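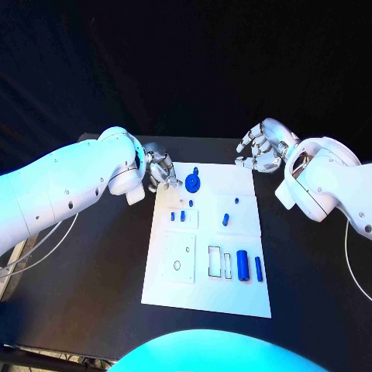
4. Mounting the Whiteboard

This section covers wall mounting of the Flavik whiteboard with the four-bracket kit. For the mobile stand, see section 6.

4.1 Before you start

Check the wall type. The supplied screws and plugs are suitable for solid brick and concrete. For drywall, fasten into studs or use hollow-wall anchors rated for the load. Anchors are not included.

CAUTION: Check for electrical cables and pipes before drilling. Do not drill directly above or below a light switch or outlet.

CAUTION: The board must be lifted by 2 people.

Leave the protective film on the writing surface until step 12. Leave at least 300 mm of clear wall on each side if a Sodero side panel will be added later.

4.2 Marking and drilling

1. Decide on the height of the lower edge. Allow for the pen tray, which hangs 50 mm below it.
2. Draw a level pencil line at this height.
3. Tape the paper template to the wall with its bottom edge on the line.
4. Mark the four hole centers through the template. On a stud wall, move the template sideways until both upper holes fall on studs.
5. Remove the template. Measure both diagonals between the marks. If they differ, check the marks against the template and correct them.
6. Drill the holes to the depth printed on the template. Clear out the dust and insert the plugs flush with the wall.

4.3 Fitting the brackets

7. Screw the two upper brackets to the wall with the hooks facing up. Tighten fully.
8. Screw on the two lower brackets. Leave these loose enough to turn by hand.
9. Lift the board and lower its top rail onto the upper hooks. Both hooks must be seated before the board is released.
10. Swing the lower brackets up behind the bottom rail and tighten them.
11. Push the corner caps on over the brackets.

Note: Boards delivered before March have one-piece corner caps. Fit these before step 10.

4.4 First use

12. Peel off the film, starting at a top corner. Pull slowly and keep it close to the surface.
13. Wipe the surface with a damp cloth and dry it.
14. Clip the pen tray to the bottom rail.

Use dry-erase markers only. Curusix cleaning fluid may be used on marks that a dry eraser does not remove. Do not use scouring pads or acetone.

Check all bracket screws after 14 days and retighten if necessary.

Section revised 10 April 2018, M. Rafferty. Replaces the loose sheet packed with earlier kits.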